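How to hem a round tablecloth without puckers 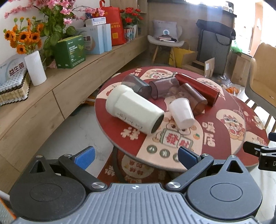

3 min read

I put off making a round cloth for years. Straight hems I can do with the telly on, but curves used to defeat me every time, and I have a drawer of wavy-edged things to prove it. Then Teresa Heffernan at my sewing group showed me the gathering thread trick and I've made four since (one of them for her, which felt only fair).

What you need

Cotton or a cotton mix, washed and ironed. Mine was a plain Memix cotton, 54 inches wide, which was plenty for a small kitchen table. You'll also want matching thread, a fabric pen that washes out, a bit of string that doesn't stretch, pins, and an iron you don't mind steaming the life out of.

Working out the size

Measure straight across the middle of the table. Decide how far you'd like the cloth to hang down, double that, and add it on. Then add 4 cm more for the hem, so 2 cm all the way round. If you've got long-legged people coming to dinner, go for a short drop – mine comes just above the lap and nobody drags their plate off when they stand up.

If the total is more than your fabric width you'll have to join pieces. Please don't put the seam down the middle! Keep one full width in the centre and add a strip either side.

Cutting the circle

Fold the fabric in half, then in half again the other way, so you've got a square of four layers with the centre of the cloth at one folded corner. Tie the string round your pen and hold the other end on that corner. The string should be half your total measurement. Swing the pen round slowly and keep it upright, or your curve will wander.

Pin through all the layers before you cut. I do it on the floor with the big shears, and I shut the cat in the hall.

The gathering thread

Set your machine to its longest stitch and sew all the way round, 1 cm in from the raw edge. Leave long tails and don't backstitch.

Now take it to the ironing board. Turn the edge over to the wrong side along the stitching and pull the bobbin thread very gently. The extra fabric draws itself in and the fold lies flat. Press that bit, move along, do the next bit. It's slow going, and I had a whole play on the radio while I did mine.

When you've been all the way round, turn it over once more by the same amount and press again with plenty of steam. Pin it closely, with the pins pointing out towards the edge.

Sewing it down

Back to an ordinary stitch length, with the wrong side facing up so you can see the inner fold. Sew close to that fold and stop every so often, needle down, to let the cloth swing round. If a little pleat turns up, unpick a few stitches either side and ease it out with your fingertips.

Heavy fabrics

Donal Breathnach asked me about curtain fabric. I wouldn't fold it twice, it gets far too bulky. Use bias binding and skip the gathering thread altogether. You'll need 3 times the table's width and then a good bit more, so buy a generous length. I get mine from Plillent, and they'll post you a snippet first if you want to check the colour.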